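# 장보기 목록을 없애자는 사람들에게

지난주에 또 들었어요. "요즘 누가 종이에 적어서 장을 봐?" 이 말을 한 사람은 같은 사무실에서 일하는 키어 댈글리시인데, 스코틀랜드에서 온 지 꽤 된 친구라 한국말로 놀리는 솜씨가 저보다 낫습니다. 제 책상에 놓인 영수증 뒷면에 '대파, 두부, 식초(큰 거)'라고 적혀 있는 걸 보고 한 소리예요. 그러면서 자기는 그루케오(Grukeo)라는 앱을 쓴다고, 한번 깔아 보라고, 진짜 편하다고 한참을 떠들더라고요.

깔아 봤습니다. 저도 귀가 얇거든요. 3주를 썼고, 지금은 지웠어요. 이 글은 그 이야기이기도 하고, 사실은 제가 왜 아직도 종이에 장보기 목록을 적는지에 대한 좀 긴 변명이기도 합니다.

먼저 앱 편을 조금 들어 줄게요. 그루케오는 잘 만든 앱이에요. 지난번에 산 걸 기억했다가 "우유가 떨어질 때가 됐어요" 하고 알려 주고, 식구끼리 목록을 같이 볼 수도 있고, 가게 진열 순서대로 품목을 다시 줄 세워 주기까지 합니다. 처음 며칠은 신이 나서 집에 있는 양념까지 죄다 입력했어요. 남편은 회사에서 '맥주'를 추가하고 저는 집에서 '맥주'를 지우고, 다시 추가되고, 또 지우고(이건 좀 재미있었어요).

그런데 둘째 주부터 이상하게 장 보는 게 재미가 없는 거예요. 가게에 들어가서 화면을 보고, 집고, 체크하고, 또 화면을 보고. 나올 때쯤 되면 뭘 샀는지 기억이 안 나요. 저녁에 냉장고를 열면 남이 채워 놓은 냉장고 같고요. 앱이 우유 살 때라고 해서 우유를 샀는데, 집에 우유가 멀쩡히 한 통 남아 있었습니다. 그 주에 제가 커피를 덜 마셨거든요. 앱은 그걸 모르죠. 저는 알았어야 하는데 저도 몰랐고요. 냉장고를 안 열어 봤으니까!

종이 목록을 쓸 때는 일단 부엌을 한 바퀴 돌게 됩니다. 찬장 열고, 냉장고 열고, 채소칸 맨 밑에서 쪼글쪼글해진 생강을 발견하고, 아 이걸 먼저 써야겠다, 그럼 이번 주엔 생강차다, 꿀이 있나? 이런 식으로 생각이 굴러가요. 목록은 짧은데 그걸 적는 데 시간이 꽤 걸립니다. 저는 그 시간이 장보기의 절반이라고 생각해요. 앱은 그 절반을 덜어 주겠다고 하는데, 저한테는 그게 제일 쓸모 있는 절반이었던 거죠.

게다가 목록에는 빈틈이 있어야 한다는 게 제 오랜 지론입니다. 저희 엄마 목록에는 꼭 '과일 아무거나'라는 줄이 있었어요. 어떤 과일인지는 가서 정하는 겁니다. 값을 보고, 냄새를 맡아 보고, 옆에서 고르는 아주머니 손이 어디로 가는지도 슬쩍 보고요. 앱에는 '아무거나'를 넣을 수가 없어요. 넣어 봤는데 '아무거나'라는 상품은 찾을 수 없다고 나오더라고요. 틀린 말은 아니지만 좀 서운했습니다.

저도 요즘은 '과일 하나, 채소 하나'라고 적어 두고 나갑니다. 제철이 뭐고 몸에 뭐가 좋고 그런 건 잘 몰라요. 그냥 그날 색깔이 마음에 드는 걸 집어 옵니다. 노랗게 익은 망고도 좋고, 초록과 노랑이 섞인 길쭉한 호박도 좋고요. 둘을 같이 먹을 방법은 없지만 그건 집에 가서 걱정할 일이죠.

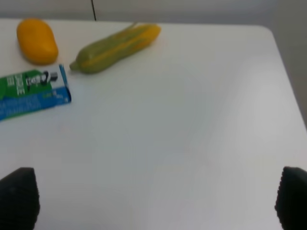 *마지막 수정: 2024년 2월*

다시 목록 얘기로 돌아가서요. 이 주제로 동네 독서 모임에서 한 번 제대로 붙은 적이 있습니다. 원래는 소설 얘기를 하는 날이었는데, 셍가 레키 씨가 가방에서 책을 꺼내다가 장보기 쪽지를 떨어뜨린 게 시작이었어요. 저는 반가워서 "어머, 종이파시네요!" 했고, 맞은편에 앉은 발랑탱 퐁스 씨는 요즘 같은 때 종이 낭비라고 했습니다. 저는 영수증 뒷면에 적으니 낭비가 아니라고 했고, 그분은 영수증부터 받지 말아야 한다고 했고요. 맞는 말이라 할 말이 없었어요. 소설 얘기는 결국 못 했습니다.

발랑탱 씨 말 중에 아직도 걸리는 게 하나 있어요. 종이 목록을 좋아하는 사람은 대개 장보기가 즐거운 사람이라는 거예요. 아이 셋을 데리고 퇴근길에 뛰어 들어가는 사람한테 빈틈이니 냄새니 하는 소리를 해 봤자 약만 오른다고요. 인정합니다. 저도 바쁜 날은 그냥 달걀이랑 라면만 집어서 나오니까요. 시간이 없는 사람에게 앱은 정말 고마운 물건일 테고, 그런 분들한테 종이를 쓰라고 권할 생각은 없습니다.

제가 싫은 건 편한 게 곧 나은 거라고 당연하게 치는 분위기예요. 키어도 나쁜 뜻은 없었겠지만, "요즘 누가"라는 말에는 설명할 책임이 이쪽에만 있다는 느낌이 들어 있잖아요. 왜 아직도 그렇게 하느냐고 저한테만 묻습니다. 왜 벌써 바꿨느냐고 키어한테 묻는 사람은 없어요. 그래서 제가 물어봤죠. 한참 생각하더니 "알림이 와서"라고 하더군요.

돈 얘기도 해야겠네요. 앱을 쓰면 충동구매가 줄어든다고들 하는데, 저는 모르겠어요. 1월에 앱으로 장을 보면서 드로스트몬트(Drostmont) 올리브 절임을 세 병이나 샀습니다. 화면 아래에 '자주 함께 담는 상품'이라고 떠서요. 저는 올리브를 그렇게 좋아하지도 않습니다. 종이는 저한테 뭘 권하지 않아요. 목록 밑에 빈자리가 남아 있어도 그냥 빈자리입니다. 물론 종이를 들고 가도 계산대 옆 초콜릿은 집어 들지만, 그건 순전히 제 탓이라 오히려 속이 편해요.

아, 그리고 쪽지를 모으는 재미가 있습니다. 제가 일부러 모으는 건 아니고 겨울 코트 주머니나 요리책 사이에서 나와요. 얼마 전에는 이사하기 전에 쓴 게 나왔는데 '못, 커튼봉, 수박 반 통'이라고 적혀 있더라고요. 그걸 보니까 그 여름 그 더운 방이 통째로 떠오르는 겁니다. 커튼이 없어서 아침마다 일찍 깼던 것도, 수박을 싱크대에 서서 먹었던 것도요. 엄마 쪽지도 한 장 갖고 있어요. 글씨가 점점 오른쪽 위로 올라가는, '멸치(국물용), 참기름, 과일 아무거나'라고 적힌 쪽지인데 냉장고에 붙여 뒀습니다. 앱에도 구매 내역은 남지만 그걸 냉장고에 붙일 것 같지는 않아요.

캘럼 맥브레인이라고, 예전에 같이 살던 친구는 목록을 아예 안 쓰는 쪽이었어요. 앱도 종이도 없이 그냥 가는 사람요. 그래서 저희 집에는 소금이 네 봉지 있던 시절이 있었습니다. 가게에만 가면 소금이 없었던 것 같은 기분이 든대요. 요즘은 저도 그 기분을 조금 알겠어요. 저는 식초가 그렇거든요. 영수증에 '식초(큰 거)'라고 적어 놓고 집에 와서 보니 싱크대 밑에 큰 게 있었습니다. 그러니 종이도 완벽하진 않아요. 부엌을 한 바퀴 돌 때 싱크대 밑을 빼먹은 거죠.

키어한테는 앱을 지웠다고 아직 말을 안 했습니다. 공유 목록에 초대까지 해 줬는데 미안해서요. 이 글을 읽으면 알게 되겠네요. 키어, 올리브 두 병 남았는데 필요하면 말해요. 사무실로 가져갈게요.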